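Collecting Demonstrations at Tuvlow: Notes from an Interview
Filed under Manipulation, Data
17 February 2022

Teodor Walczak runs data collection for Stakico, the manipulation project at Tuvlow. The project has 2,033 recorded episodes in its current release. Walczak would like to talk mainly about the ones that were left out.

"An episode count is a storage figure," he says. "It tells you how many files there are. I want to know how many different starting states are in them, and that number is always smaller."

Every episode in Stakico is teleoperated. An operator drives the arm through one short instruction, such as moving a bottle or picking up a cloth, and the system records joint positions, gripper state, video and the text of the instruction. Operators work in blocks of 40 episodes. At the end of a block the object set stays on the table but its arrangement is changed, and the next block gets a different list of instructions.

The object set is household goods and toys. Walczak picked most of it himself, and his criteria were mechanical. Soft things deform under the fingers. Round things roll when the approach is off by a few millimeters. Cloth has no fixed shape at all, and he considers it the best test of whether a policy has learned anything about contact.

"With a rigid object you can get away with a memorized grasp," he says. "With a folded cloth you have to find an edge, and the edge is in a new place every time. Our early policies closed on air or pushed the whole cloth along the table."
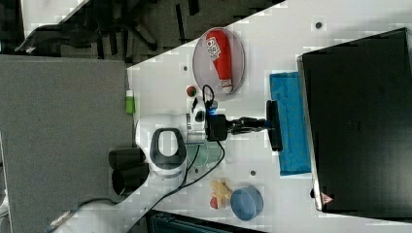
Ivunton dropped cloth from its own set last year on the grounds that labeling the outcome took longer than recording it, and a reader of an earlier article in this series wrote in to argue that the same time spent on rigid objects would buy far more usable data per hour.

Walczak accepts the arithmetic. His reviewers do spend more time on cloth episodes, and they disagree on them more often. He handles this with a narrower definition of success: the cloth has to be off the surface and inside the target region when the gripper opens. Whether it is still neatly folded is stored in a separate field, which the training code currently ignores.

Failures are kept as well. A failed grasp followed by a recovery is tagged and retained in full. A failed grasp that ends the episode goes to a second folder, which holds 400 episodes at present. "We used to delete those," Walczak says. "Then we wanted to train a success detector and had nothing to show it. So we collected failures on purpose for a while, and staged failures look staged. The operator opens the gripper too early, always in the same way."

The other recurring problem is operator habit. Given a free choice, people clear the space in front of the arm first and leave the far objects for last. A policy trained on that data learns the order along with the motion. Stakico now draws the instruction order at random before each block, and operators are asked to follow it even when it is inconvenient - a small object behind a large one, or something lying close to the edge.

Edges get their own allowance in the protocol. An object may start at the edge of the table or project past it, provided that the arm can reach it without contacting the tabletop from the side.

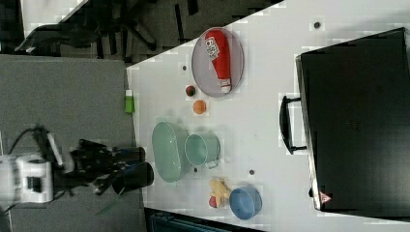 "You lose some of those to the floor," Walczak says. "The episode stops and is marked as a drop. I don't want the operators avoiding the edge to protect their success rate, so we don't report success rate per operator."

Review is done by 2 people working independently from the video, with no access to the operator's own label. When they disagree, the episode is held back until the instruction text has been checked. In Walczak's experience the text is usually at fault. "Put the apple next to the bowl" produced so many arguments over distance that it was rewritten with a side specified.

The next release will use a tool called Ponce, written in-house, which compares the first image of each new episode with those already stored and warns the operator if the layout is too close to an old one. The threshold has not been settled. Set tight, it rejects layouts that differ in ways the policy would notice; set loose, it passes nearly everything. Walczak plans to run it in warning mode only through the end of February and read the logs before deciding.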